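FOR IMMEDIATE RELEASE

Ritedport opens sign-ups for the Clear Table Month

DRURNMONT, December – Hi, I'm Tudur Lloyd, and I run the home projects side of Ritedport. I've been looking forward to sending this one out for ages! Starting this month we're inviting renters, students and anybody else with one small room to join our Clear Table Month, a free plan that asks for 30 minutes of tidying in the evening and not a minute more.

We start with the table, the one that catches everything on its way through the room. Bottles, tissues, odds and ends (you know the pile).
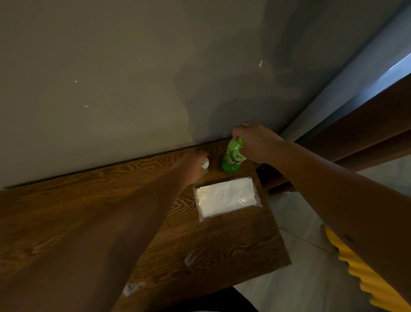

Last year 1,414 people in Drurnmont and Eynon signed up for our spring version, and the thing they wrote to us about most was the table. They loved getting it back for dinner, for homework, for a jigsaw. So this time it gets the whole first week. Take everything off, put back what you use daily, wipe down the wood, and go sit somewhere else for a bit.

Week two is the floor and the walls. Sweep along the baseboard, get under the table as well as around it, and go over the tile with a damp mop. Scuffs on paint can be stubborn, so try a soft cloth first and go easy – I've rubbed a shiny patch into a perfectly good wall before.
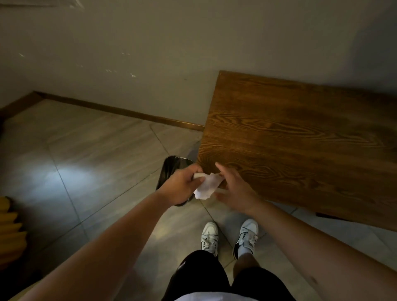
Week three belongs to drawers and shelves, and week four is for trash and the habits that keep it moving. I'm a big fan of a small bin with a liner, close to where you sit, emptied before it's packed to the top.
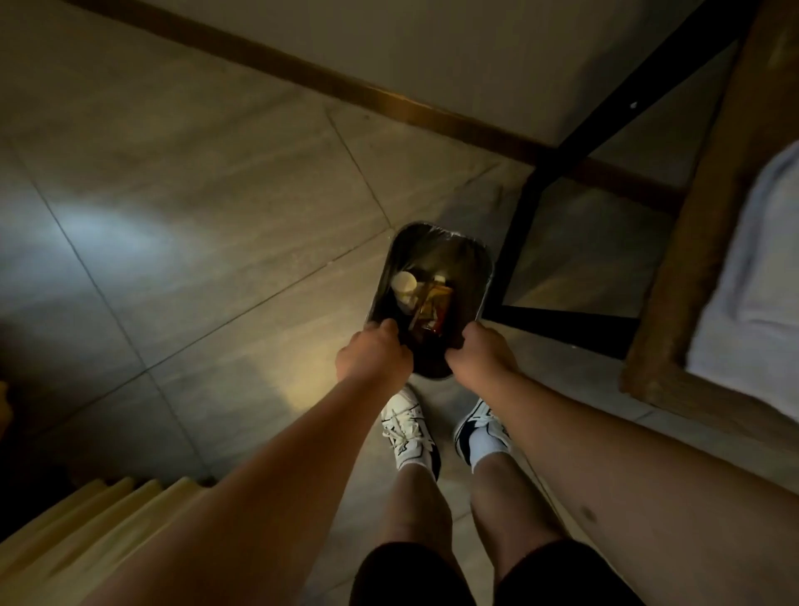
A small lined wastebasket with trash in it, held by the rim over the tile floor.

The plan is free to join. A printed copy costs $5 and comes with a wall chart from our friends at Trorer, and the first 50 people to register get theirs at no charge. Sign-ups are open now at the Ritedport front desk in Drurnmont, or at the Eynon branch until 6 p.m.

Press contact: Tudur Lloyd, Home Projects, Ritedport

###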